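Ticket: Plidard order app, colour filter returns wrong items
Raised by: Edeltraud Nägeli, Urutitz shop
Picked up by: Ferdinand Plattner
Status: open, waiting on Nikzad

Search for "navy" in the stock list gives 39 results, should be 62. Started after the January update. Logged out and in, same. Pics attached.

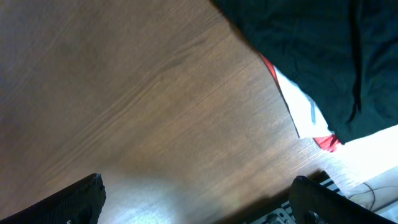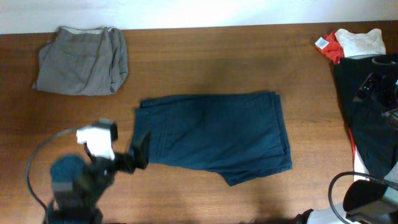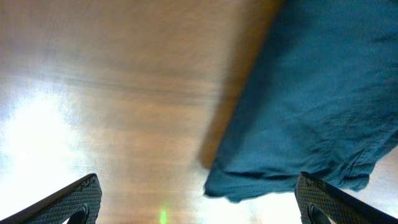
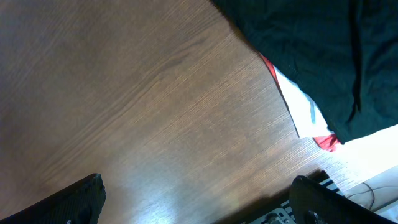

FP: had a look. The filter only reads the first colour word in the item name and drops the rest. So anything saved as "dark navy" gets filed under "dark" and never turns up. Same fault would hit the folded trousers at the back of the table in the second picture, call them grey-taupe and they land in grey, search taupe and you get nothing. Cleared the cache on the Itmont server, no change. Rebuilt the index, took 16 mins, went up to 49 results then back to 39 after teh nightly sync.

EN: still 39 this morning. Can't do the returns like this, 13 waiting.

FP: workaround for now, search by item code, leave colour blank. Dont edit names by hand pls, sync overwrites them. Have asked Nikzad to roll back the filter on their side. No reply yet, will chase after lunch.

EN: codes work. Slow but ok. Leave ticket open.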